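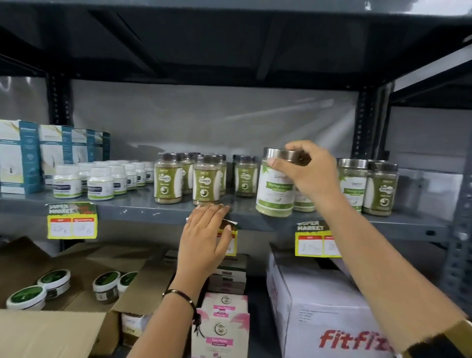 Herbal products and supplements on a metal shelf.

The chemist in Luslow shut in January, and the nearest one is now in Bramik, 9 miles off. The bus goes twice a day. If you miss the one back, you wait two hours on a bench with no roof.

What we still have is plenty of places to buy supplements. The Hutik shop on the high street sells them, and so does the garage. I have nothing against them and take vitamin D myself in winter. But a shop that sells bottles can't look at a rash, or tell you that your new tablets don't mix with your old ones.

My own view is that the health board should pay for a counter in the village hall, open 2 mornings a week. Dankwa has had one for years and it has 600 people, fewer than we do. Prescriptions handed in there are ready in 24 hours.

The board's answer so far is that we can order online. Some of us can – my neighbour, at 84, will not, and she has the longest prescription in the street. Letters to the board should go in before the budget is set in spring.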